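Home Skills, Session 6: Folding Pants
Notes by Wilfredo Baluyot

Okay, pants week! A few of you asked me to write this one down after the shirts got a bit chaotic, so here are my notes, more or less the way I say them in class. Bring two pairs from home next time, one stiff (jeans are great) and one soft. The soft pair will give you more trouble, I promise.

Start with pockets. Empty them and push the linings back in, or you'll get a lump right where you want a nice flat fold. Then zip and button. I used to skip the button and my waistbands always slid apart in the drawer – drove my sister nuts.

Now the lengthwise fold. Lay the pants out flat, take one leg over onto the other, and line up the hems first. The crotch seam is going to stick out in a little point, so tuck that in. You should have one long band.

Next comes my favorite part, the pull. Waistband at one end, hems at the other, and a gentle stretch between them. Smooth from the middle out toward the ends with a flat palm. Don't yank! Soft cotton grows on you if you yank it, and then the legs don't match.

From there it depends on your drawer. For a deep one I fold in half, hems up to just below the waistband, then in half again. For a shallow one I go in thirds. The waistband end is always thicker, so let it end up on the outside of the bundle and press the air out.

Same idea in orange:
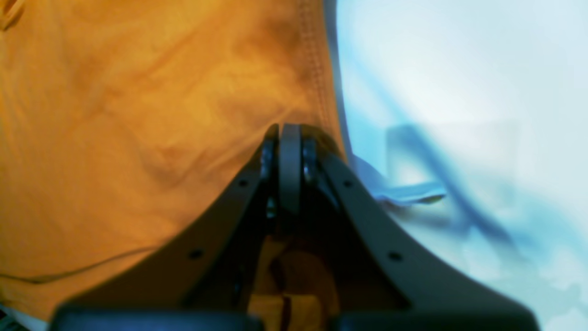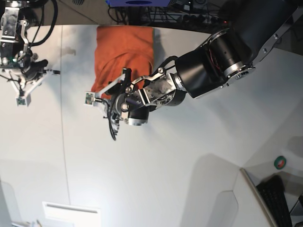
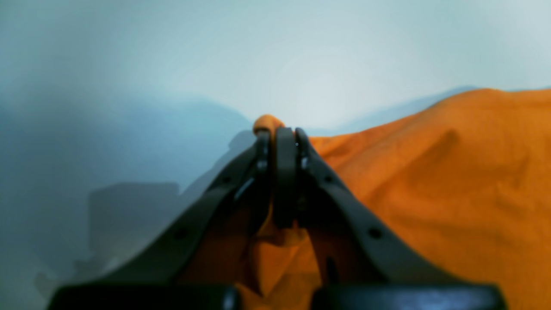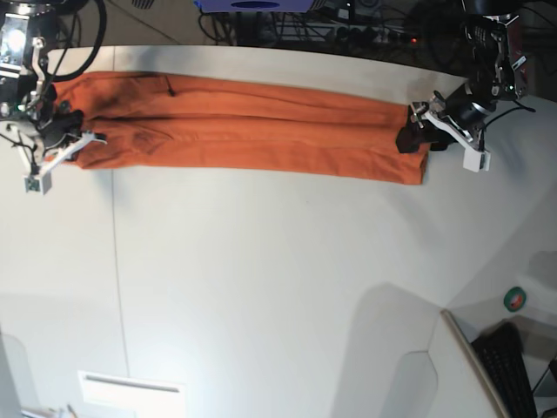

If a crease goes crooked, open the whole thing up and go back to the hems. Fixing it halfway takes longer (ask me how I know). For homework, fold 8 pairs of anything, kids' sizes count, and stand them on edge in a drawer. Leave them overnight and write down which ones flopped over. We'll start with those, and then it's on to fitted sheets – bring snacks.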